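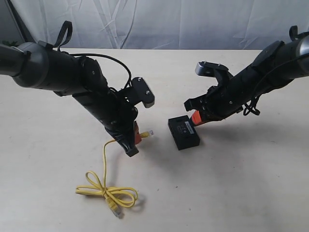
Two arms, one yellow Ethernet cable and the little black box, on the light table.

From: Darmawan Siregar
To: Sinaga bench list
Date: 2021-10-08
Subject: Re: draft rules for two-arm cable tasks

Hi all,

Thanks for the quick read, and I'm glad somebody got as far as section 4! Quoting the bit I want to answer:

> I'm fine with most of the draft, but the cable rule bugs me. It says
> the patch cable has to start "in a natural state" and I have no idea
> what that means. At Vuvonport we lay it out straight every time, and
> the Sostex people just drop it on the table. We can't compare
> scores if we do that. Also, do you really want both arms allowed in
> the middle zone at once? Our safety sheet says one at a time.

Fair point on "natural state" – I wrote that late at night and it shows. What I meant is a loose bundle lying flat, a lot like the one in the picture at the top, with one plug free for the gripper to get at. A straight cable makes the job way too easy (nobody's cable drawer looks like that). So my new wording is "loosely coiled, flat on the table, no tight knots, both plugs visible." Shout if you hate it.

On the middle zone, I'd like to keep both arms in there. One has to steady the box while the other brings in the plug, and if they take turns the box just slides away. What I'd add is a speed cap: 100 mm per second whenever the grippers are within 200 mm of each other, and hands off the table until both arms report stopped. Would that get past your safety sheet?

Two smaller things. Please check the arms' own cables before each session, especially any slack near the wrist, and write down that you did. And keep the backdrop plain. It can be as wrinkled as you like, I'm not ironing mine either.

Sanow has logged 209 tries under the old wording, and I'd rather keep those as their own set than throw them out. The 28 from February can go, we changed fingers halfway through.

I'll send draft 3 once I hear back about the speed cap.

Darmawan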